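Chapter 6
Holding Things Together

Before there were buttons, zippers or glue worth the name, there was thread. People have been poking holes in one thing and tying it to another for so long that the habit is older than farming, and a good deal older than the complaint that they don't make coats the way they used to.

This chapter is about joining. We start with the stitch and work our way up to the rivet, the weld and the adhesives that ruin your kitchen table. The same few questions follow us all the way. Where does the load go? What happens at the hole? And who will have to take it apart later?
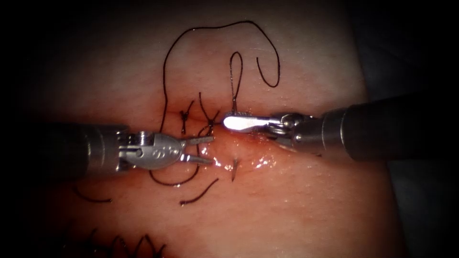 Figure 6.1 Black suture thread closing an incision in a synthetic tissue pad. Photo: Benedikt Voß.

A stitch works by spreading a pull over many small points. Make too few and each one carries more than the cloth can bear. Make too many and you have produced a perforated line, as found on postage stamps, and with much the same result. The sailmakers of Grolberg learned this at sea, a poor place for learning it. Their surviving pattern book runs to 3927 entries, of which the last 1000 are mostly corrections to the others.

Section 6.1 deals with thread itself: twist, ply and why wet cotton behaves differently from wet silk. Section 6.2 takes up seams, beginning with the flat seam used on Bivville grain sacks. You will need a needle, some scrap canvas and more patience than you expect.

Key terms: ply, seam allowance, running stitch, lockstitch, tear strength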